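Home | News | Minutes | Allotments | Contact

Langat Road Garden Society
Minutes of the general meeting, 2018-02-10

Chair: Corina Zürcher. Minutes: Roswitha Prantl. Present: 41 members. The August minutes were approved with one correction (plot 6, not plot 9).

1. Water
The Stasura pump was serviced in the fall. The bill came to $79 and has been paid. Members on the lower path asked for a second tap. Corina will get a price before the next meeting.

2. Shared lunch
The lunch stays on the last Sunday of the month. Members bring their own cup, fork and spoon — the kitchen drawer is short again. Sign up on the sheet by the door.

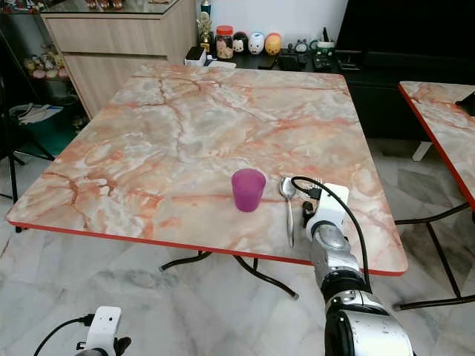
3. Seed order
The order goes to Jostarum this year. Clevo no longer carries the early potatoes. Forms are due back to Roswitha with payment.

4. Plot fees
A rise to $72 per plot was proposed. Some members wanted to wait a year. Carried on a show of hands, with six against.

5. Other business
The compost bays need new boards. Left over to the next meeting.

Closed at 4:15 p.m.

Share (6) | Comments (0)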